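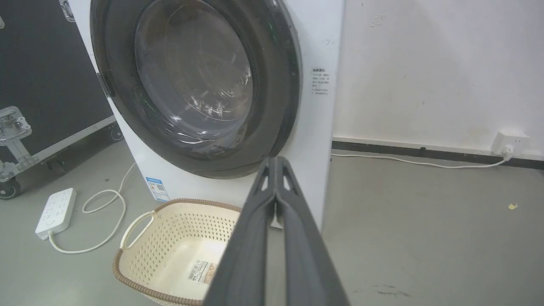
Loading the drum is the easy half, according to Coralie Cosgrove, and a machine that can't sort the whites from the darks has not done the washing. Her remark came at an open afternoon in Josthorpe in February, where the household robotics firm Coluda talked through its laundry trials.

The firm set its robot 648 laundry tasks over the winter, among them opening a washer door, filling the drum and taking clothes out again. It finished nearly 7 in 10 without help. Socks and fitted sheets caused most of the failures.

Coluda plans a further 1000 attempts before summer, with folding left for later. No price has been set.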